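Budgeting for the second workcell: notes before the quote expires

Print this page | E-mail this to a friend

24th July

The Raptis quote runs out at the end of the month, so I spent the weekend turning my notes into something Angeliki Bakalis can put in front of the people who sign. 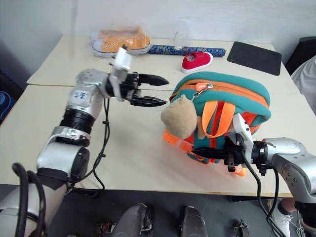
The arms themselves are the easy line. Both come on one quote, with controllers, from one supplier, and the price has barely moved from the one we got in January. What went wrong last time was everything listed under "miscellaneous." When I added it up for the first cell it came to more than the grippers did, and none of it had been approved in advance. I would like to avoid a repeat.

Cables first. I priced the first cell with the stock cable lengths, measured with the arms parked. An arm parked and an arm reaching across a table are two different lengths. The wrist cable needs slack at full reach and the slack has to go somewhere, which means it droops onto the work surface unless you buy clips and a guide. For the new cell I have a separate line for cable management, and I measured at full reach with the wrist rotated both ways. Buy the longer cable. The difference in price is small and the lead time on a replacement is not.

Tables. We looked at a single wide bench from Drotano and at two ordinary tables pushed together. The bench is stiffer and has no seam. Two tables cost less, go through the door, and can be replaced one at a time. For soft goods - bags, shoes, cloth - a seam outside the main working area is tolerable. For anything that slides or rolls I would pay for the bench. Our work is nearly all soft goods, so the plan says two tables, with joining plates underneath. The plates are $4 each. Please do not let anyone strike them from the list.

Grippers. Parallel, same model as before. Ognjen Atanasov argued for a wider-opening version on one side, and he has a point when the job is a backpack. A full bag is thicker than the stroke of a standard gripper, so you end up holding it by a fold or a strap, or pinning it to the table with one arm while the other does the work. That is workable with two arms and it is the main reason I never costed a single-arm cell. The wider model adds $600 per side. I have put it in as an option on the right arm only.

Spare fingertips were left out last time. They wear at the tips, and the supplier ships them when it ships them. I have added 2 sets.

Objects. This line always gets a laugh in the meeting and it should not. If the job is handling household things, you have to own household things: backpacks with zippers and straps, sneakers, small shoes, bottles, plush toys. Get them in several sizes and stiffnesses. Clear plastic needs its own budget note, as bottles and bags are hard on cameras against a white wall. A roll of matte backdrop is cheaper than a new sensor, so price the backdrop first.

Floor space. Plendska's planning sheet gives the footprint of the table plus the reach of the arms and stops there. Add a chair, a person in the chair, and room for that person to get out without stepping on a cable. In the Cundton building this pushed us one room size up, and the rent difference over a year was larger than any hardware line except the arms.

Extras, all in: $1394 without the wide gripper. That covers cables and clips, joining plates, fingertips, objects and backdrop. It does not cover the floor space, which comes out of a different account, or shipping, which Raptis still has listed as "to be confirmed."

Open items: shipping, the gripper option, and whether the controllers can share a circuit with the air conditioning. I have asked the building about the last one and will update this post when I get a reply.

Print this page | E-mail this to a friend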